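Inside the Tower: Tratbridge Desktop Gallery

Posted in July by the Tratbridge parts bench
Last updated: 4:15 p.m.
44 comments | 178 shares

I love the inside of an office desktop. From the outside these are the dullest machines ever made, black boxes that spend their lives under a desk with a dust bunny for company, and then you pull the side panel and there's a whole little town in there! Streets of slots, a power plant in one corner, cables going over the top of everything like phone lines. This page is for anyone who likes looking at that kind of thing as much as we do at Tratbridge, plus a good helping of notes from the bench, which grew a lot longer than I planned.

Tratbridge fixes up retired desktops and gets them back out to homes and small clubs in and near Lenport. Most of ours come from offices that have moved on to laptops, and the last big batch came over from Bosarham, 115 towers on shrink-wrapped pallets. They aren't glamorous and they aren't fast by today's standards. They are really well thought out inside, though, and I've come to admire whoever drew up these cases. Somebody sat down and worried about the person who would one day have to change a drive on their knees under a desk, and you can tell.

The first thing I always look at is the plastic. In a lot of office machines the parts you're meant to touch are all one color, and once you know the code you can find your way around without a manual. See the color, squeeze the color, out it comes. Home builders spend a fortune on cases with glass sides and lights, and I'd still take a good drive sled over any of that. A drive sled clicks. It's a wonderful click.

The second thing is the cable routing. Factory cabling has a look of its own: every lead is cut to nearly the right length, and the ones that aren't get folded over and tied. When a machine has been opened a few times in its life, the ties go missing and the leads wander. I find that stage more interesting to look at. You can trace where each one wants to go, and it's good practice for new people on the bench to follow a wire with a finger from one end to the other before unplugging anything.

And then there's the socket. If you've only ever used a computer with the lid shut, the socket is the part worth seeing at least once. It's such a small square for all the work that goes on there, and with the cooler gone you can finally get a proper look at it. The metal lever and frame are my favorite bit of mechanical design in the whole box, a tiny clamp with a very firm handshake.

Tower on its side, panel off: open CPU socket with the lever up, empty memory slots beside it, and that bright blue handle on the drive cage.

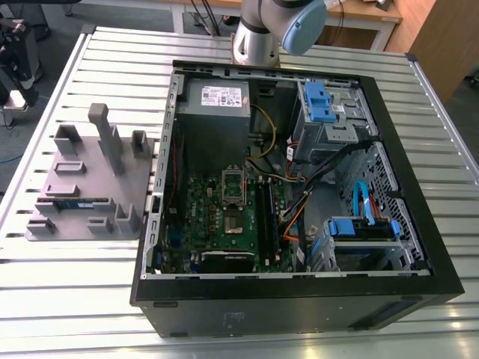 How should I store a processor after I take it out of an old desktop?

Put it in a plastic clamshell made for that type of chip, or in an anti-static bag with a piece of stiff card around it, and keep it somewhere dry where nothing heavy will land on it. Wipe off the old thermal paste first with a lint-free cloth and a little isopropyl alcohol, and write the model number on the outside.

That one comes up all the time by email, so it gets a permanent spot on the page. On to the rest of the bench notes!

Memory

Memory is the friendliest part to start on. Press the clips at the ends, the stick pops up, and you feel like a genius. It goes back only one way around, thanks to the little notch in the contact edge, and if it doesn't want to go down you've got it backward. Don't lean on it. Turn it around and try again. We sort ours by type and size into old baking trays lined with anti-static foam, which looks ridiculous and works beautifully. Sticks that fail the overnight test go in a jar by the door, and the jar is getting pretty full.

If you're putting together a machine from mixed parts, use matched pairs and check the board's diagram for which slots to fill first. Lots of boards are happiest with the pair spaced out in alternate slots. I've lost an entire evening to a machine that wouldn't start, and all it wanted was one stick moved over.

Power supplies

We test these and we clean the outside, and we never open them. A supply can hold a nasty charge long after it's unplugged. If the fan rattles or the thing smells burnt, it goes in the scrap bin and we fit another. The label on the side is worth reading, fine print and all, for the wattage and the ratings on each rail. For a plain office machine you need far less than people think. For a machine with a graphics card in it, read the card's requirements and leave yourself some room.

A small tip that took me too long to learn: the big connector to the motherboard has a latch, and the latch is there for a reason. Press it with your thumb and rock the plug gently. Pulling on the wires themselves is how you end up with a wire in your hand and a plug still in the board.

Drives and cages

Optical drives are nearly extinct in new machines, and I'm delighted every time one comes across the bench in working order. Folks still have photo discs and home movies, and more than one person in Lenport has picked up a refurbished tower from us purely to get at a shoebox full of them. So we leave the disc drives in whenever we can.

Hard drives are a different story. Everything that arrives with data on it gets wiped and logged, and anything that won't wipe gets drilled. After that we put in a solid state drive on an adapter bracket, and it's the single nicest thing you can do for an old desktop. The machine that used to take a coffee break to start up is suddenly ready before you've sat down. I never get tired of showing that off!

SATA data cables are cheap and they do wear out, especially the ones without a metal clip. If a drive keeps disappearing and coming back, change the cable before you blame the drive. We bought a bag of 100 from Saragih, the surplus counter on the Bosarham road, and I'd happily buy another.

Cleaning

Do it outside if the weather lets you. Short bursts of air, fans held still with a finger or a wooden stick, and a soft brush for the corners. The vents at the back and the fins on the cooler collect the most. A damp cloth is fine on the outside of the case and has no business inside it. Blue plastic parts come up beautifully with warm water and dish soap once they're off the machine, as long as you let them dry completely.

Sticker residue is its own hobby. Asset tags come off best with a little heat from a hair dryer and a plastic scraper, then a dab of cooking oil on whatever's left, then soap. I leave the regulatory labels where they are.

The work surface

Whatever you work on, give yourself more of it than you think you need. A tower lying down takes up a surprising amount of space, and then the panel wants to go somewhere, and the screws, and your coffee (keep it on a different table, please). Small screws and any surface with gaps in it are natural enemies, so use a magnetic dish or a muffin tin. I like to lay the screws out in the order they came off. A folded towel under the case saves the paint and keeps it from sliding while you wrestle with a stubborn connector.

Light matters too. A cheap headlamp beats every desk lamp I've tried, and you'll be amazed what you can suddenly read on a board. Tiny white lettering next to the front panel pins, part numbers on chips, arrows showing which way the fan blows.

Putting it back together

Processor first, with the corner mark lined up and no pushing at all. Then paste, cooler, memory, and the cables you took off, ending with the side panel. Before the panel goes on we start every machine once and watch the fans, partly to check for a cable brushing a blade and partly, I'll admit, for the pleasure of it. The first quiet whirr out of a board that's been sitting bare on the bench all week is a very good sound.

If you have an old tower sitting in a closet, go take the side off it some evening. Unplug it, hold the power button for a few seconds, touch some bare metal on the case, and have a look around. Follow one cable from end to end. If you find a nice drive sled in there, tell us about it in the comments, and let me know what color the plastic is. I've seen blue and green so far, and I'm told there's a purple one out there somewhere that I'd dearly love to get my hands on.

44 comments | 178 shares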